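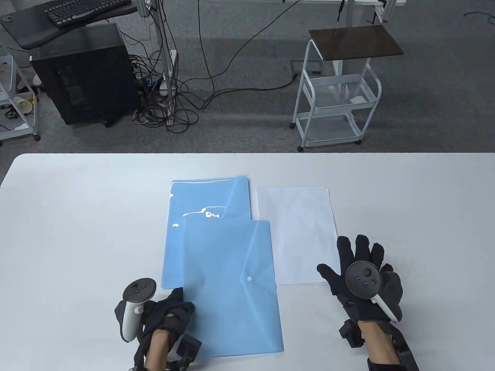
## Zidel password manager for small teams

Every password manager is sold as the last one you'll ever need. We stock four, and Zidel is the one we get asked about most, so this page is longer than the others and a bit less cheerful than the maker's own.

Zidel keeps your logins in a locked store, fills them in on websites, and lets people in the same office share some of them without sending them round by email. It comes from Reinholz, who also make the Ullow backup tool. If you've used Ullow you'll know the style: grey menus, very few pictures, and a help section written by someone who would prefer you didn't call.

### What you get

- One shared store per team, with up to 100 separate folders
- Browser add-ons for the usual browsers, plus a desktop program
- A phone app
- Sign-in with a code or a hardware key as well as the main password
- A log of who opened which login, kept for 6 months
- Export to a plain file (be careful where you save it)

The log is the part we'd pay for. When someone leaves, you can see which logins they had opened and change those first. Most offices we deal with have been guessing.

### What the maker says, and what we think

**"Set up in minutes."** The first account, yes. Moving a real office across took us most of an afternoon, and that was with the old passwords already in a spreadsheet. Duplicates come over as duplicates. Ilse Janssen did the import on our side and ended up deleting half of it and starting again.

**"Military-grade encryption."** We wish they'd drop this. The encryption is the same sort everyone respectable uses, and it's fine. It won't help if your main password is the name of the office dog.

**"Dark web monitoring."** It checks your email addresses against lists of known leaks. Useful enough, but there are free services that do the same, and an alert only tells you about a leak somebody has already found. We wouldn't choose Zidel on the strength of it.

**"Works everywhere."** Filling in works well on ordinary sign-in pages. It struggles with banks that ask for odd letters from a password, and on one supplier's portal it kept putting the user name in the search box - we still paste that one by hand.

### Plans

**Team** is sold per person, paid yearly, with a minimum of 4 people. **Office** adds the log, the hardware key option and group rules. The log isn't in the Team plan, and the maker's comparison table puts that fact a long way down.

Neither plan includes phone support. Tickets get answered, usually by the next working day. We sent one on a Sunday to see, and heard back on Monday. 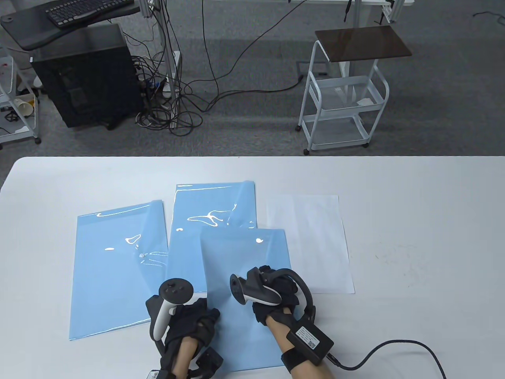
**Can Reinholz get us back in if we lose the main password?**

They can't. They don't hold a copy, so the only way back is the recovery sheet you print when you set up the account, or a second administrator who can reset yours. Set up the second administrator on the first day.

### Compared with Zellavach

Zellavach costs more, looks better and has a far kinder phone app. Its sharing rules are simpler, perhaps too simple once you have more than a handful of people. Hui-mei Poon, who looks after our trial accounts, prefers it for very small firms and Zidel for anyone who has to show an auditor who had access to what. Above around 100 people we'd look at neither.

### Before you order

Ask for the trial and put your ten most awkward logins in it, the bank included. Leave the easy ones out. Trial stores can be turned into paid ones without moving anything, but the trial doesn't remind you before it ends, so put the date in your diary.

Licences are sent by email once payment clears. Unused licences can be returned until the first sign-in.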